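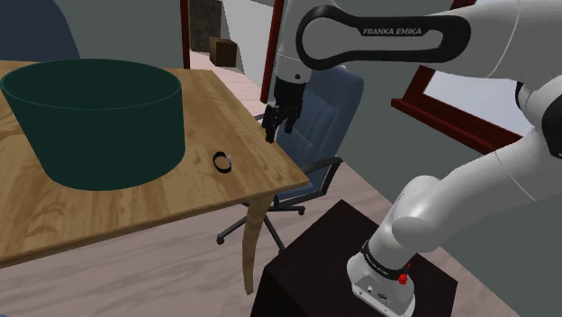 Pruncombe Cell Marking and Guarding Kit

For table-top cells with one pedestal-mounted arm and a two-finger gripper

The kit contains the signs, floor tape, stop-button bracket and record cards needed to set up a shared bench where an arm and a person work at different times. It does not replace a risk assessment. The responsible person must complete one before the arm is first powered, and again after any change of gripper, load or table position.

Contents
Floor tape, yellow and black, 2 rolls
Rigid signs, 8
Stop-button bracket with fixings, 1
Cell record cards, 16

Setting out
Mark the full reach of the arm with the gripper fitted, not the reach needed for the task. Include the part of the circle behind the pedestal. Seating, including chairs on castors, must be kept outside the line while the arm is live. Mount the stop button where it can be pressed without crossing the tape.

Simulated trials
A layout may be tried in simulation first. Model the furniture at true size and enter the position of each loose item on the card. A clean run in simulation is not evidence that the real cell is safe. Repeat every path on the real arm at reduced speed.

Before each shift
Press and reset the stop button. Check the finger pads for wear. Clear the table of anything not listed on the card. Sign the card.

Ordering
Part number 595. Spare cards are sold in packs of 16. Signs are supplied in English unless Welsh is requested.

Technical contact: Delwyn Kereama, Pruncombe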